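Thirty-one days of bread, done!

Back in January I told myself I'd bake a loaf every single day until the month ran out, and I did it, and I want to do it again. I started with plain white sandwich bread and ended up on a seeded rye that I still think about. My sister thought I'd quit by day 5. Ha!

The biggest change was slowing down. I'd always rushed the second rise, and once I started leaving the dough in the fridge overnight the flavor got so much better — deeper, a little sour, with a crust that crackles. My everyday loaf is now 500 grams of bread flour and 50 grams of whole wheat, and I barely measure the salt anymore (I know, I know).

I also got very into the serving side of things. Warm bread, cold butter, a cloth, people reaching across each other. I love it.

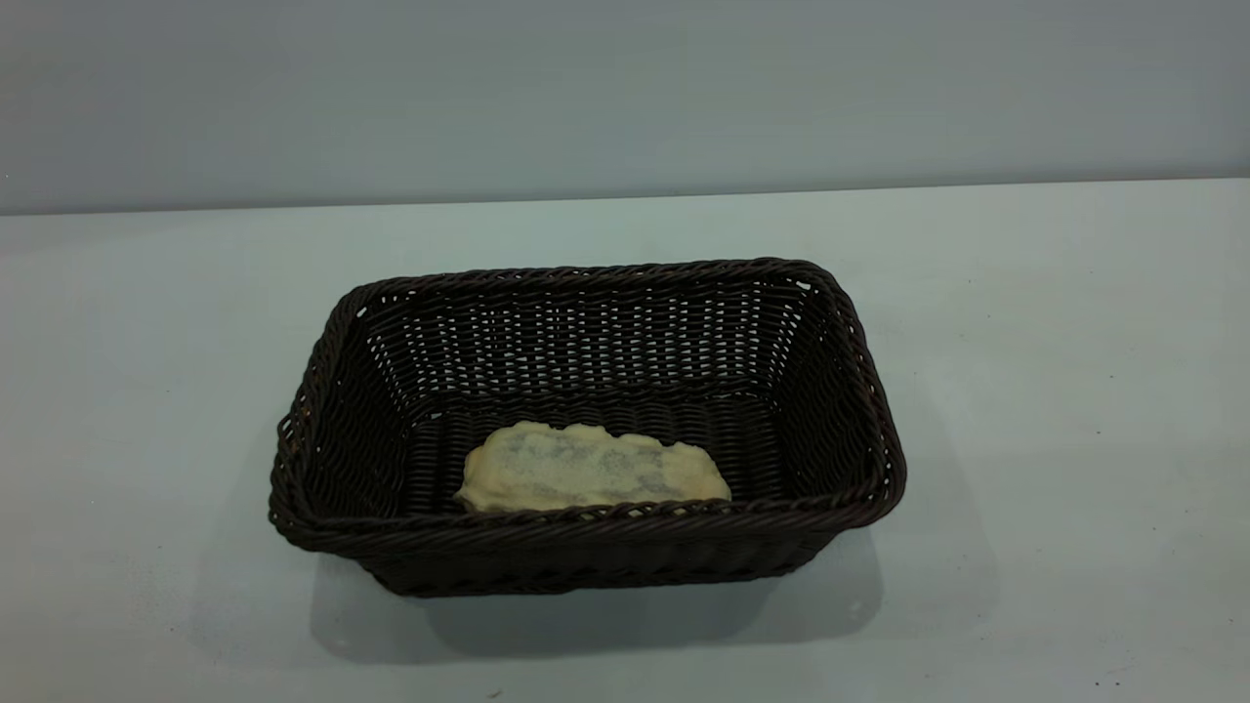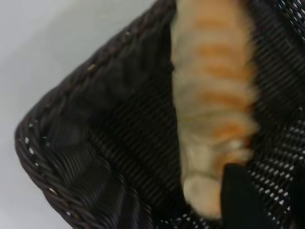
Dark wicker with a braided rim.

Pádraig Brophy wrote in to say that an overnight rise never worked for him until he cut the yeast in half, and that I should try the same with the rye before I go adding more seeds. I'm doing it this weekend! My rye does puff up fast and then sag, so he may well have cracked it.

Next up is flatbread. I have a cast iron pan, a bag of semolina and a whole free afternoon — send me your favorites.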